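Brakbridge House - Household Diary

5 July 2021

The quarterly review of the serving kitchen began this morning and continued until the midday meal. The purpose of the review is to confirm that the contents of the cupboards and drawers agree with the household register, to withdraw anything no longer fit for use, and to return the remainder to its proper place. The present entry covers the cutlery and the trays. Glassware and linen will be entered separately.

Cutlery

The register gives 416 pieces of cutlery in all sizes, and the total was found to be correct. This is the first review since November at which no correction has been required. The dessert spoons had been mixed with the soup spoons in the second drawer and were separated. Five forks with bent tines were set aside for repair and will remain on the register until a decision is made. If they cannot be straightened at a reasonable cost they will be written off at the next review.

The steel knives were taken out next. It is the practice of this house that long knives are laid on a tray for inspection and are not placed directly on the table, and that they are handled one at a time. The practice was followed throughout. The cream plastic trays are preferred for this work, as the raised rim keeps a knife from sliding off when the tray is moved - a point which new members of the household are asked to remember.
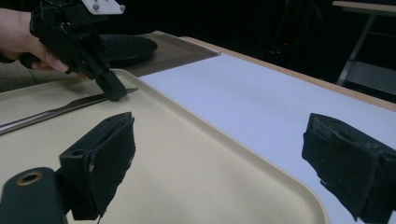

Trays

The house holds 82 trays. The older Cenen trays are stored upright in the tall cupboard beside the door, and the Pindero trays, being larger, lie flat on the lower shelf. Two of the Pindero trays have become rough along one side and will in future be used only for carrying vegetables from the store. Chanida Thepsuriya has asked that they be marked underneath so that they are not sent up to the dining room in error. The request was approved and the marking will be done tomorrow morning.

A further question was raised concerning the order of washing. At present the trays are washed after the cutlery, in the same water, and it was felt that this is not satisfactory on days when there are guests. It was agreed that fresh water will be drawn for the trays from now on. The notice above the sink is to be amended accordingly.

The large Saraç serving dish, which was entered as missing at the previous review, was found behind the trays on the lower shelf, wrapped in a tea towel. It is undamaged. The entry in the register has been corrected and the dish has been returned to the dresser.

Matters outstanding

The drawer liners are worn and should be replaced before the autumn. The key to the tall cupboard turns with difficulty - a little oil has been applied, but the lock will need attention if there is no improvement. The review of the glassware will begin after breakfast tomorrow, and the upper shelves should be left undisturbed until then.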